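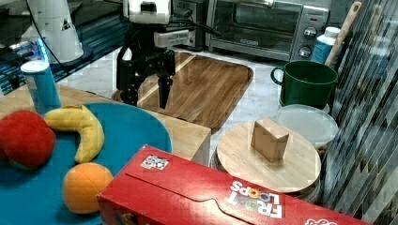
Days Out & Factory Visits

A Morning at the Hillomen Jam Works

My sister-in-law has been after me to visit the Hillomen jam works ever since she came home with a trunk full of gooseberry, and in January 2020 I finally ran out of excuses. It's a long drive from our side of the county, most of it behind a gravel truck, and then you come over the hill at Trimamthorpe and there it is at the bottom, a low brick building with steam coming off the roof and a parking lot much too small for it. I left the car by the church and walked back down. If you go, do the same, and wear proper shoes, as the lane was all puddles.

Tours are held in the quiet season only, when the fresh fruit is long gone and they are cooking from the freezers and getting the marmalade oranges in. I'd worried that winter would be a dull time to see it. It wasn't at all! The oranges had come the day before and you could smell them from the road, that sharp, oily smell that gets into your scarf and stays there (mine still has a little of it now, and I've washed it).

Our guide was Marjatta Pelkonen, who started on the labeling bench and now runs the boiling room, and who talks about pectin the way other people talk about their grandchildren. There were a dozen of us in paper hats. She took us first to the cold store, where the berries sit in crates stacked higher than my head, and told us they had put away 1,217 crates over the summer, the most they have ever managed. The blackcurrants come from the Gristby farms, just across the river, and the raspberries from a little farther off. She let us each hold a handful of frozen currants, which rattled like beads and turned everybody's fingers purple for the rest of the morning.

The boiling room is the part I'd go back for. They still use open copper pans, and each batch makes only 62 jars, so there is always one pan coming up to the boil while another is being ladled out. It's hot and loud in there and your glasses steam up the minute you walk in. Marjatta showed us how she tests for a set, with a cold saucer and a push of the finger, exactly as my mother did it, although my mother never had a thermometer on the wall to back her up. A gentleman in our group asked whether you could make do with less sugar, and he got a very thorough answer. The short version is yes, a bit, but keep it in the fridge and eat it quickly.

After that we were walked through to the tasting kitchen, which they put in last December, and given tea and a great deal of toast.

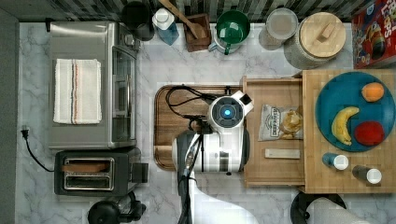
I tried the marmalade first, of course, and then the rhubarb and ginger, and then the marmalade again to be sure. There is a dark one they call Rizk, named for the family who gave them the recipe, made with figs and orange peel and a good deal of lemon, and I'd put that ahead of anything else on the table. My neighbor on the next stool, a retired bus driver who had come with his daughter, thought it was too bitter and handed me the rest of his slice, so we got along very well.

We had a lovely long talk, he and I, about what people used to keep on their pantry shelves. His aunt bottled plums every fall and wouldn't open a jar before the new year. Mine made a green tomato chutney that none of us children would touch, and I would give a lot for a spoonful of it today. Marjatta joined in with a story about cloudberries and a bicycle which I won't try to repeat, as I couldn't do it justice and I was laughing too hard to catch the end.

The shop is by the way out, and it's small, so hang back until the first rush has gone through. I bought three jars of the fig, two of marmalade and one gooseberry for my sister-in-law, who felt she had earned it. They sell the muslin bags and wax discs too, at better prices than I pay in town.

A few practical things. The tour takes most of the morning and there are 25 steps up to the labeling floor with no elevator, though you can wait downstairs with a cup of tea if your knees are like mine. Ask for the printed recipe sheet at the counter, as they don't put it out. You need to book by telephone, and the line is only answered before lunch. The bus to Trimamthorpe stops at the church, and the last one back leaves earlier than you'd think, so do check the board before you walk down the hill.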